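トップ > 暮らし > 特集 > 紙で部屋をつくる

包み紙と壁紙の端切れでつくる、ブロックのための小さな部屋

壁紙の見本帳は、季節が変わると店から引き上げられる。Imadbridgeの内装材店Samirでは、古くなった見本を裏口の棚に積み、欲しい人に持ち帰ってもらっている。大きさはまちまちで、壁一面を張るには足りない。ただ、箱の内側に張るのであれば一枚で間に合う。

この端切れを使った箱の部屋づくりが、同じ町の工作室Cirkvilleで続いている。始まったのは昨年の8月で、子ども向けの講座で余った段ボール箱に壁紙を張り、ブロックの遊び場にしたのがきっかけだった。いまは大人だけで参加する人も多い。一回の定員は6人、材料は工作室の棚から選ぶ。

手順は単純である。まず箱のふたと手前の面を切り落とす。残った面のうち、隣り合う二面を壁、底を床とする。壁紙は各面より少し大きめに切り、でんぷん糊を薄く塗って上から下へなでつける。糊が多いと紙が伸び、柄が曲がる。縦縞の紙ではこれが目立つので、最初の一本を箱の縁に合わせてから残りを張る。

角の処理には二通りある。紙を折り込んで続けて張る方法と、いったん角で切り、細い見切り材を立てる方法である。前者は早いが、厚手の紙では折り目が浮きやすい。後者は材を切る手間がかかる代わりに、左右で紙の切り口がそろっていなくても隠れる。工作室では後者を勧めている。見切り材は店で売っている部屋用のものをそのまま使うと太すぎるため、いちばん細い型を選ぶ。長さは箱の内側で測り、床に当てて確かめながら少しずつ詰める。短く切りすぎると床との間に隙間ができる。

柄の大きさも迷うところだ。小さな箱には小さな柄が合うと考えがちだが、人の部屋に使う大柄をそのまま張っても構わない。花の模様ひとつがブロックの家の屋根より大きくなり、背景の幕のように見える。古典的なダマスク柄やスクロール柄は色が落ち着いているものが多く、原色のブロックを置いたときに互いの色がぶつからない。

もうひとつ、ブロックを広げる場所に敷く紙がある。これは張らずに置くだけで、汚れたら替える。工作室でよく出るのは、白地に黒の線で植物を描いたものだ。色が少ないので、赤や緑の部品を探しやすい。片面が光沢紙だと部品がすべるため、手で触ってざらつきのある側を上にする。 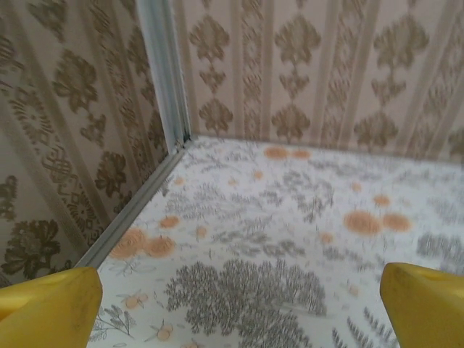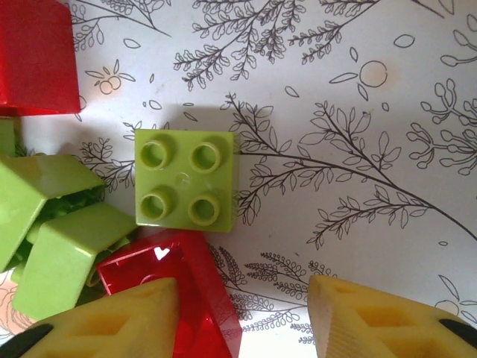
花柄の壁紙を張った一角(1枚目)と、植物柄の紙に広げた緑と赤のブロック(2枚目)。

ブロックは寄付で集まったものが中心で、色も形もそろっていない。屋根用の斜めの部品は緑と赤が多く、床板にあたる薄い部品は足りない。そのため、参加者がつくるのは家全体よりも、屋根の一部や門、塀といった断片が多くなる。箱の隅に寄せて置けば、足りない面は壁が補ってくれる。

2×2の部品は基準になるので、先に取り分けておくとよい。屋根の部品を継ぐとき、下に2×2をひとつかませると高さの調整がきく。透明な部品は窓に使う人もいれば、屋根に混ぜる人もいる。濃い柄の前では色が沈むため、使うなら白い紙に近い低い位置がよい。

箱の寸法は自由だが、工作室では幅48センチのものを標準にしている。これはSamirの見本紙の長辺にほぼ合う大きさで、継ぎ目なしに一面を張れる。深さはあまり取らない。奥が深いと手が入りにくく、隅に落ちた小さな部品を拾うのに苦労する。

糊が乾くまでには時間がかかる。薄い紙で3時間、厚いものは翌日まで触らない。急ぐ場合は工作室にあるFlultexの両面シートを使うこともできる。乾燥を待たずに済むが、張り直しがきかない。初めての人には糊のほうを渡しているという。

片付けは、敷き紙の四隅を持ち上げ、部品を中央に集めて袋へ流し込む。紙に折り癖がついてきたら取り替えどきで、古い紙は型紙や次の箱の下張りに回す。下張りを一枚入れておくと、段ボールの波が壁紙の表に出にくい。

完成した箱は持ち帰っても、工作室の棚に置いていってもよい。棚の箱には次の参加者が手を加えることがあり、床の紙だけ替わっていたり、塀が門になっていたりする。壁紙の張り替えは、前の紙を霧吹きで湿らせ、5分ほど置いてから端をめくる。見切り材は先に外しておく。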